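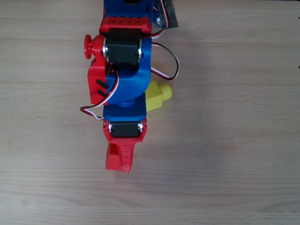
Minutes of the reading room refit meeting, Skancombe Library, September 17, 2020. Ok-hee Jang chaired and İlker Erdem took notes. The minutes of the last meeting were approved with one correction: the quote from Karakaya was for chairs only. On the color of the new study tables, most of those present preferred a pale beige wood with a faint grain over the dark stain in the current room. Ok-hee asked that the supplier send a sample before anything is ordered.

Budget
The refit fund stands at $3,000. Of this, $1,021 is already committed to the carpet. İlker reported that the Danonow quote for tables is $400 over what was set aside. He will ask whether they can drop the delivery charge or supply one table fewer.

Shelving
The low shelves by the east windows will stay where they are until January. The tall unit near the desk has a loose back panel and should not be loaded above the third shelf. Large print moves to the low shelves. Local history was discussed and left for next time.

Lighting
Maven sent two options for desk lamps. The clamp version was preferred, but it needs a table edge that is not beveled. İlker to check this against the Danonow drawings.

Noise
Two readers have written in about the door closer. Ok-hee has adjusted it once and will try again. If it still bangs, a new closer will be priced.

Actions
İlker: Danonow quote, table edge, wood sample.
Ok-hee: door closer, reply to the two readers.

Next meeting to be set by email once the sample has arrived.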